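Inclination of Disk Galaxies from Axis Ratios

Haris Arain and Hammad Paracha
Trelville, physics project, second semester

1. Purpose

The rotation speed of a spiral galaxy is measured from the Doppler shift of its gas. Only the part of the motion along our line of sight is recorded, so the measured speed has to be divided by the sine of the inclination before galaxies can be compared. The inclination is usually estimated from the shape of the disk on the sky. Our project asked how much error this step adds, and at which angles it becomes too large to accept.

2. Sample

We started with 278 galaxies from the Miron list, a teaching set of reduced images. All have recession velocities between 1000 and 4000 km/s. We removed 41 that had strong bars or close companions, and 31 that were too round for a useful fit. The final sample is 206 galaxies. Arain did the selection in May and Paracha repeated it without seeing the first result. Disagreements were settled by keeping the galaxy out.

3. Method

An ellipse was fitted to the outer contour of each image with the Villalobos script. The axis ratio q is the short axis divided by the long axis. For an infinitely thin circular disk, cos i = q. Real disks have thickness, so we used the standard form

cos² i = (q² − q0²) / (1 − q0²)

with q0 = 0.20 for every galaxy. An inclination of 0 degrees is face-on and 90 degrees is edge-on.
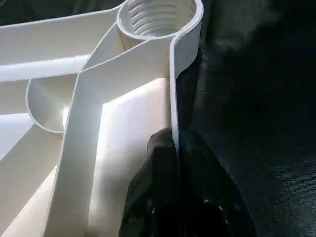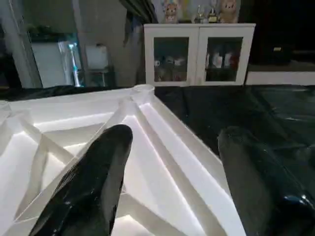 The thickness term q0 matters most for disks close to edge-on. A thin disk at 90 degrees would appear as a line, while a real one keeps a measurable width. The geometry is the same for any flat part. In the first picture, the rib running down from just below the threaded collar is seen edge-on and shows only as a narrow white strip. The width of such a strip gives its thickness and says nothing about the area of its face. For a galaxy in this position, q is equal to q0, and any error in the assumed q0 passes directly into the angle.

4. Results

At q = 0.50 the thin-disk formula gives 60.0 degrees and the corrected formula gives 62.1 degrees. The difference is small in the middle of the range and grows toward edge-on.

The two of us fitted every galaxy separately. Our angles differed by 3 degrees on average. At 30 degrees, an error of that size changes the corrected speed by 9 percent. At 70 degrees the change is 2 percent. Below 30 degrees the error rises quickly.

5. Sources of error

The outer contour depends on the sky level chosen. We used one setting for the full sample, which is probably too bright for the faintest disks. Spiral arms pulled the fit off center in several open spirals. We also assumed all disks are circular when seen face-on, and we had no means of testing this with images alone.

6. Further work

Paracha plans to rerun the fits with q0 set separately for each galaxy type, using the computer at Wullance. The fit tables and both selection lists are stored with the class files.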